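Bavow House, ground and first floor
Monthly premises check, February
Areas covered: entrance, stairs, corridor, kitchen, units 1 to 4, plant store, rear yard

Key: OK = no action. ACT = action needed, see comment. N/A = not checked this month.

1. Entrance and front steps

1.1 Handrail firm on both sides: OK
1.2 Step nosings intact: ACT
Second step up, left side, the rubber strip has lifted again. It was glued in the autumn and the glue has not held. Needs screwing down this time. Mark it with yellow tape until then.
1.3 Entrance mat flat and not curled: OK
1.4 Door closer shuts the door fully: ACT
It stops short when the wind is from the car park side. Restent adjusted it on their last visit. Ask them to look at it again.
1.5 External light working at dusk: OK

2. Corridor and stairs

2.1 Escape route clear for its full width: ACT
Two flat-packed shelving units were leaning against the wall outside unit 3, leaving less than 700 mm to get past. Tenant told at the time and the units were moved the same morning. Recorded here as it is the second month running.
2.2 Fire door self-closing, unit 1: OK
2.3 Fire door self-closing, unit 2: OK
2.4 Fire door self-closing, unit 3: ACT
Catches on the carpet edge. Trim the carpet, do not plane the door.
2.5 Emergency lighting, short test by key switch: OK
All fittings came on except number 13 on the half landing. New battery pack ordered from MacLeish.
2.6 Stair carpet secure: OK

Comment on 2.5: the item should read ACT until the fitting is replaced. Please carry it forward to next month's sheet. 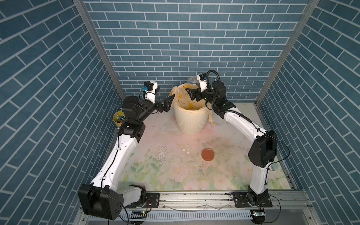
3. Kitchen

3.1 Fire blanket in place and tabs reachable: OK
3.2 Extinguisher gauge in the green, pin and seal present: OK
3.3 Kettle and toaster leads undamaged: ACT
Toaster lead has a nick near the plug. Taken out of use and labelled. The label was gone by the afternoon and somebody had made toast. The toaster is now in the locked cupboard.
3.4 Fridge temperature log filled in: ACT
No entries for the last week.
3.5 Hot tap sign displayed: OK
3.6 Under-sink cupboard dry: OK
The stain at the back is the old one. Pencil line drawn round it last month and it has not grown past the line.

4. Units 1 to 4

4.1 Sockets not overloaded, no extension lead plugged into another: ACT
Unit 2, under the window desk. One lead into another, then a fan heater. Heater unplugged. Tenant to ask for another wall socket if they need one.
4.2 Window restrictors fitted and working: OK
4.3 Portable appliance labels in date: OK
4.4 Work surfaces and floors kept clean: ACT

Housekeeping was mixed this month, and the comments from the last two sheets still apply. Bins are being emptied but surfaces are being left for the cleaner, who is only paid to do floors and washrooms.

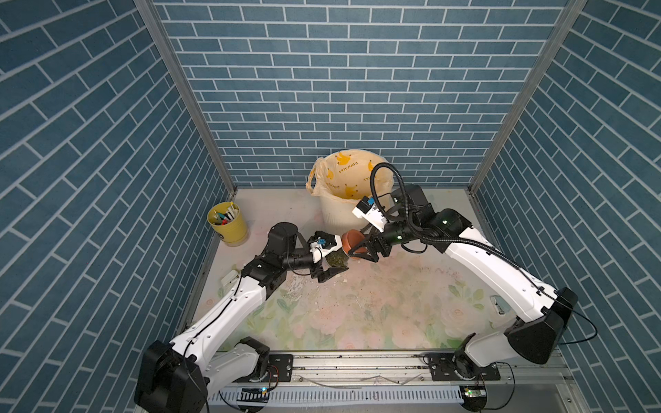 Tenants are responsible for their own benches and tables under section 2 of the Vomcombe lease terms. That means wiping down at the end of the day, and it applies to small work areas as much as big ones. Specks of soil and little bits of green scattered over a pale surface, like those on the rose-printed panel between the blue-grey brick walls, should be brushed up dry before anyone goes near them with a cloth. A wet cloth first only smears it. Brush and pan are on the hook behind the plant store door and should go back there.

4.5 Ceiling tiles in place: ACT
Unit 4, one tile missing over the door. Spare tiles are in the plant store.

5. Plant store

5.1 Door locked when not in use: OK
5.2 Compost bags stacked no more than four high: ACT
Stacked six high at the back, and leaning. Restacked during the check.
5.3 Nothing stored within 200 mm of the heater: OK
5.4 Water turned off at the hose reel: OK
5.5 Floor free of slip and trip hazards: ACT
Hose left uncoiled across the doorway.
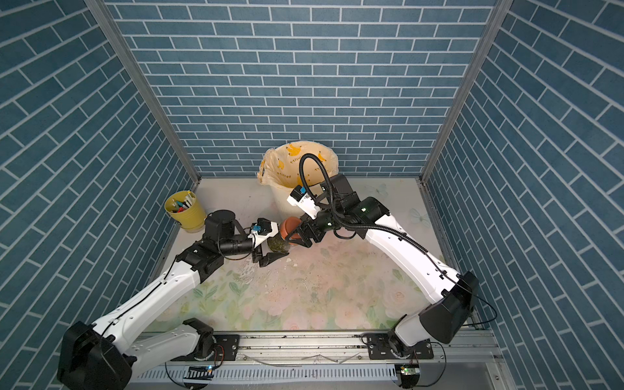 5.6 Gloves and masks available: OK
Masks getting low. Add to the next order.

6. Rear yard

6.1 Gate opens from inside without a key: OK
6.2 Bins away from the building: ACT
The paper bin had been pushed up against the back wall below the kitchen window. Moved to the fence. Chain it there.
6.3 Drain covers seated: OK
6.4 Grit bin at least half full: ACT
Nearly empty. Order before the next cold spell.

Carried forward: 1.2, 1.4, 2.4, 2.5, 3.3, 4.5, 6.4
Next check: first Tuesday of the month, 9 am. Units 1 and 3 to leave keys at the front desk.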